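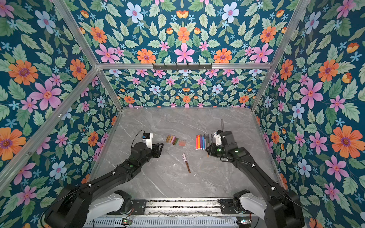
Section 4: Papering the walls and ceiling

Home | Set-up guide | Parts | Care | Contact

Last updated Mar 6, 2025

By now your Gelgate rails should be bolted up and square. If they wobble, go back to Section 3, please! Paper hates a wobbly wall. I used the Vovdale floral on a teal background for mine, with the big pink and orange flowers, and I still love it.

1. Lay your panels on the floor in the order they'll go up. Pencil TOP on the back of each one (I skipped this once and had tulips growing downward).

2. Start with the ceiling. My pattern is mirrored up there, so I find the middle first and work out to both sides.

3. Do the back wall next. I like a smaller print here and larger blooms on the side walls. Keep a row of flowers level along the bottom edge — that line just above the tabletop is the first thing your eye goes to.

4. Brush the paste on thin, wait for the paper to relax, then smooth from the center out with a dry cloth.

Note: If you're ordering the same paper, it's pattern 2338 in the Jullulov catalog. Get one spare roll.

5. Trim along the rails with a fresh blade. Cut a hair long, then tuck.

CAUTION: Cover the marble top before you bring out the paste or the knife. An old sheet is fine. Wipe up drips right away with plain water, and please don't use vinegar on it.

6. Leave everything overnight. Then fit the black hook rack to the horizontal rail at the back, hooks pointing down. Snug up the screws by hand and stop there — too much force will chew up the slot.

7. Don't hang anything on the hooks until you've checked the paper behind them for bubbles. A bubble near the rack is a pain to reach later, ask me how I know.

Spare hooks come in the Ó Dálaigh bag, part 1276. Shelf liner for the drawers is in Section 5.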